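Working notes, Tuswood translation project: "Casterance," May, morning session

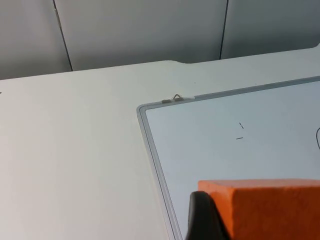

Draft 4 of the novel is now complete through the end of part two, against the Floma edition used as copy text. Source pagination runs to 300; the English comes out longer, mostly because the narrator's participles have to be opened up into clauses. Glossary stands at 1097 entries, of which 60 are still marked open. I spent the first hour on the furniture words, since part two is nearly all interiors. The author has one noun for the line where two wall panels meet and uses it for the join in a coat as well. "Seam" covers both, and the two dark seams in the gray wall behind the table here would pass under it without strain. Earlier drafts had "joint" indoors and "seam" outdoors, which lost the echo between chapters 9 and 14. Changed to "seam" throughout. Check that no stray "joint" survives in the kitchen chapter.

Tense. The frame narrator reports in the present, the letters are in the past, and the remembered passages drift between the two inside a single paragraph. Draft 3 regularized these to the past. Restored the drift in chapters 11 to 13 and read the result aloud. Chapter 12 holds. Chapter 11 fails at the second paragraph, where an English reader will take the present tense as a return to the frame. Tried three repairs:
a) paragraph break before the shift: clear, but adds a pause absent from the source
b) "now" as first word: too heavy, and the word is needed two lines later
c) moving the verb of the preceding sentence to the end: works, keep for the time being

Dialogue. The source uses dashes and no closing mark. The Ammann house style calls for double quotation marks. In most places this costs nothing. In the ferry scene the reader is not supposed to know where the father stops speaking and the narrator resumes, and quotation marks settle it. Query sent to Ammann asking for dashes in that scene only. If refused, the fallback is to run the father's speech as indirect and accept the loss.

Names. Casterance stays as is. The river name is a common noun in the dialect and was glossed in draft 1, translated in draft 2, and left alone in 3. Leaving it alone again. The joke on it in chapter 7 does not survive, and I have stopped looking for a replacement.

Dialect. The grandmother's lines were too rural in draft 3. Took out the dropped consonants and kept the word order. She now reads as old and impatient, closer to the source. Her one long speech (the well, the two brothers) still has a rhythm problem in the last sentence: three stresses in a row where the original has a fall. Not solved.

Open for the next session:
- chapter 11, second paragraph, reread cold
- "threshold" or "doorstep" in the letters; pick one
- epigraph permission, no reply yet
- the open glossary entries from K onward
- chapter 14 verse, currently unrhymed, around twelve lines

Stopped at 12:40. File saved as draft 4, part two, not yet circulated.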